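Tampo de mesa

O tampo de mesa é a superfície horizontal que forma a parte superior de uma mesa e sobre a qual se come, escreve, trabalha ou pousam objetos. Assenta numa estrutura de apoio composta por pernas, travessas ou um pé central. Pode ser fixo, amovível, rebatível ou extensível. A madeira é o material mais antigo e continua a ser dos mais usados, a par da pedra, do vidro, do metal e dos derivados de madeira.

Terminologia

Em português, a palavra "tampo" designa também a face superior de instrumentos de corda e a cobertura de certos recipientes. Na marcenaria, o contexto costuma bastar para distinguir os sentidos. A parte vertical que une as pernas logo abaixo do tampo chama-se aba, saia ou avental, conforme a região e a oficina. No Brasil é corrente a expressão "tampo maciço" para a peça feita inteiramente de madeira natural.

História

As mesas da Antiguidade tinham muitas vezes tampos pequenos, de pedra, bronze ou madeira, pensados para uma ou poucas pessoas. Na Europa medieval era comum a mesa de cavaletes, formada por tábuas compridas pousadas sobre suportes soltos e desmontada depois da refeição. A expressão "pôr a mesa" tem sido associada a esse hábito.

Com a generalização das salas de jantar, a mesa passou a ocupar um lugar permanente e o tampo começou a ser ligado à estrutura. Surgiram as abas articuladas por dobradiças e, mais tarde, os mecanismos de corrediça que permitem intercalar tábuas suplementares. A produção industrial de contraplacado e de painéis de partículas, no século XX, tornou possível fabricar superfícies grandes e estáveis a baixo custo.
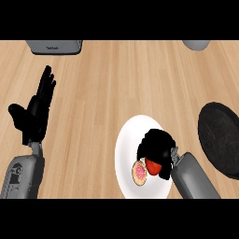 Redação Kukanside – 4 de novembro de 2022

Construção em madeira maciça

Um tampo maciço raramente é feito de uma só peça. O mais habitual é unir várias tábuas lado a lado, coladas pelos cantos, até se obter a largura pretendida. As tábuas são primeiro desempenadas e aplainadas, e as juntas podem ser reforçadas com cavilhas, malhetes ou lingueta e ranhura. Quando os cantos estão bem preparados, a cola sozinha dá uma união resistente.

A disposição dos anéis de crescimento é objeto de práticas diferentes. Há oficinas que alternam a face do cerne e a face do alburno de tábua para tábua, de modo a repartir o empeno por ondulações pequenas. Outras preferem mostrar sempre a face mais bonita e confiam na fixação à estrutura para manter o conjunto plano.

Veio e aspeto

O veio resulta da orientação das fibras e do modo como o toro foi serrado. No corte radial as linhas aparecem direitas e próximas umas das outras. No corte tangencial formam-se desenhos em arco ou em chama. Os nós correspondem à base dos ramos e podem ser firmes ou soltos; os soltos são normalmente retirados ou preenchidos. A diferença de cor entre cerne e alburno é muito marcada em espécies como a nogueira e discreta noutras, como o bordo.

Movimento da madeira

A madeira absorve e liberta humidade conforme o ar que a rodeia. A variação é pequena no sentido do comprimento das fibras e bem maior na largura. Um tampo largo pode, por isso, ganhar ou perder alguns milímetros entre o inverno e o verão. Para interiores aquecidos, trabalha-se com frequência com madeira seca a oito por cento de humidade.

A ligação à estrutura tem de permitir esse movimento. Usam-se grampos metálicos em ranhura, blocos de madeira encaixados na aba ou parafusos em furos alongados. Um tampo preso de forma rígida tende a fender ou a abrir pelas juntas. As travessas de topo, chamadas "cabeceiras", ajudam a manter a superfície plana, mas só são coladas na zona central.

Derivados e outros materiais

O contraplacado é constituído por folhas finas coladas com o fio cruzado e varia pouco com a humidade. Os painéis de fibras e de partículas recebem em geral um revestimento – folha de madeira, melamina ou laminado de alta pressão – e uma orla que protege os cantos. São pesados em relação à resistência que oferecem e toleram mal a infiltração de água.

O mármore e o granito resistem ao calor, embora o primeiro seja sensível aos ácidos. O vidro temperado é usado em tampos leves à vista, com espessuras escolhidas em função do vão. O aço inoxidável predomina nas cozinhas profissionais.

Acabamento

Os óleos penetram nas fibras, conservam o toque da madeira e podem ser renovados por zonas. A cera dá um brilho suave e pouca proteção. Os vernizes formam uma película mais resistente a líquidos, cuja reparação local é difícil. Antes do acabamento, a superfície é lixada no sentido do veio com abrasivos cada vez mais finos; o grão 200 ou próximo é suficiente para a maioria dos vernizes.

Manutenção

A limpeza corrente faz-se com um pano pouco húmido, seguido de um pano seco. As bases de cortiça ou de tecido evitam as marcas brancas deixadas pelo calor em certos vernizes. Os riscos superficiais num tampo oleado saem com lixagem ligeira e nova aplicação de óleo. Nos tampos folheados, a lixagem é limitada pela espessura da folha, muitas vezes inferior a um milímetro.

Ver também

Aba (mobiliário)
Contraplacado
Marcenaria
Mesa de cavaletes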